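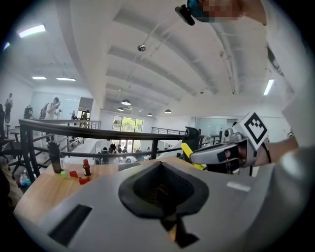 Hand-held grippers, one with a bright yellow finger

Morkwood binding

Morkwood binding is a method of finishing the raw edges of a quilt with a single layer of fabric cut on the straight grain. The strip is sewn to the back of the quilt first, then folded to the front and stitched down by machine close to the fold. It takes its name from the town of Morkwood, where it was taught in evening sewing classes. It is used mainly on baby quilts, lap quilts and others that are washed often.

Contents
Origin
Method
Corners
Fabric and thread
Variations
See also

Origin

The method is usually credited to Marion Semple, a dressmaker who taught at the Morkwood adult school. Semple had learned to bind aprons with a single fold and used the same strip on quilts made by her students. Her handout, a stapled booklet of 20 pages titled Edges for Quilts, was copied and passed between sewing groups in the area. The name "Morkwood binding" does not appear in it. Semple called the technique "back-first binding," and some older patterns still use that term.

The booklet was later reprinted by Zetell, a small pattern publisher, with new diagrams and a longer section on corners. The Zetell printing ran to 1,248 copies. Most written instructions in use today follow its order of steps.

Method

The quilt is trimmed square after quilting, with the batting and backing cut even with the top. Strips are cut 1 1/2 inches wide and joined end to end with diagonal seams, which spread the bulk of the seam allowance along the edge. The seams are pressed open.

One long edge of the strip is pressed under by 1/4 inch. The other is lined up with the raw edge of the quilt, right side of the strip against the backing, and sewn with a 1/4 inch seam. Sewing begins partway along one side, leaving a tail of 8 inches for the final join. After the join is made, the strip is turned to the front so that the pressed fold just covers the first line of stitching. It is then held with clips and topstitched.

Because the strip is only one layer thick, the finished edge is flatter than that of a double-fold (French) binding. It also wears through sooner.

Corners

Corners are mitered. Stitching stops 1/4 inch from the corner, the strip is folded up and away from the quilt at 45 degrees, then folded back down along the next side. In the Semple booklet the miter is closed by hand with a few small stitches. The Zetell version leaves it open and relies on the topstitching.

Fabric and thread

Quilting cotton is the usual choice. Flannel frays at the pressed fold and is rarely used. The needle thread is matched to the binding and the bobbin thread to the backing.

Variations

Remell binding adds a narrow flange in a second color, caught under the fold.
Tilahun edge uses bias strips for scalloped or rounded quilts.

See also

Double-fold binding
Facing (sewing)
Mitered corner
Self-binding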